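Belkadi Red Squeeze Bottle Range – Tomato Sauce for Table and Kitchen
Sold by Jovero Catering Supplies

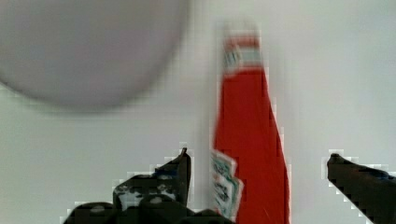 Tall red bottle with white label, red and green print.

Belkadi is a smooth tomato sauce for cafés, canteens, school kitchens and everybody who serves chips more than once a week. We have it in our catalogue since the small shop in the old mill, and it is still the sauce which our customers order again most often.

The taste is mild and a little sweet, with vinegar coming at the end. It is not a spicy sauce. If you look for something with chilli, please see the Dindum page, where you will find two strengths.

Which size to choose

Table bottle, 323 g. This is the size for restaurant tables and for home. It stands on its base and it fits in most condiment holders with a square opening. In the round wire holders it can be a little tight, so please measure your holder before you order a full case.

Kitchen bottle, 1,000 g. Made for the pass and the burger station. The neck is wider and the sauce comes faster, so for children's tables we suggest the smaller one.

Refill pouch. The pouch has a corner to cut and it is meant for filling the kitchen bottle. Please wash and dry the bottle completely before each refilling. We do not recommend to pour new sauce on top of old sauce, even when the old one looks fine.

Ingredients

Tomatoes, spirit vinegar, sugar, salt, onion powder, spices. The recipe is suitable for vegetarians and vegans. Celery is present in the spice mixture, and this must be declared on your allergen sheet. You can ask us for the complete sheet by e-mail and we send it the same day if the message arrives before 3 pm.

Storage

Closed bottles stay in a dry cupboard, away from the oven and away from direct sun. After opening, keep the bottle in the fridge and use it within eight weeks. For bottles which stand on the tables during service, put them back in the fridge at closing time.

When the sauce has been resting for a long time, a little clear liquid can collect at the top. This is normal for tomato sauce. Close the cap, shake the bottle well and it will mix again.

Cleaning the cap

The cap has a small valve inside which stops the dripping. It comes out with a light push of the thumb from below. Wash it in warm water with washing-up liquid, let it dry and press it back until you hear a click. Do not put the valve in the dishwasher – it becomes hard and after that it does not close properly. Spare valves are sold in bags of ten under order number 283.

How much do you need?

A normal portion beside chips is one tablespoon. From our own trial in the Jovero kitchen we got about 111 portions from two kitchen bottles, but our cook Darragh Moriarty has a careful hand and in self-service the number will be lower. For a canteen where guests take the sauce themselves, order one bottle more than you think.

What customers write

"We changed from sachets to the table bottle in October and there is much less rubbish to clear after lunch. Only wish is a bigger holder." Sabina Nanayakkara, canteen manager

"Good colour, good thickness, does not run off the burger. My delivery had one cap which was not screwed tight and Jovero replaced the bottle." Myrtle Hutchins

"The taste is sweeter than the one I bought before. The children like it, I am still deciding." Delphine Mercado

Questions we often receive

Can I mix it with mayonnaise? Yes, two parts mayonnaise to one part sauce gives a pleasant pink dressing for prawns or for salad. Prepare only what you need for the day.

Can it be heated? Yes. It is good in a marinade or brushed on meatloaf for the last ten minutes in the oven. On high heat the sugar will catch quickly, so stay near the pan.

Is it possible to freeze it? We do not advise it. The sauce is safe, but it becomes watery when it thaws.

Do you sell empty bottles? Empty squeeze bottles are in the Sumovis range, in red, yellow and clear. They come without labels.

Ordering and delivery

The table bottle is packed in cases of twelve and the kitchen bottle in cases of six. Mixed cases are possible for regular customers, please write it in the comment field of your order. Orders placed before noon leave our warehouse the same afternoon. If a bottle arrives damaged, keep the carton, take a photo of it and send it to Zdeňka Trnka in customer service. She will arrange the replacement and you do not have to send the broken one back.

Prices are shown after login. New customers can request an account with the form at the bottom of the page – the answer takes normally one working day.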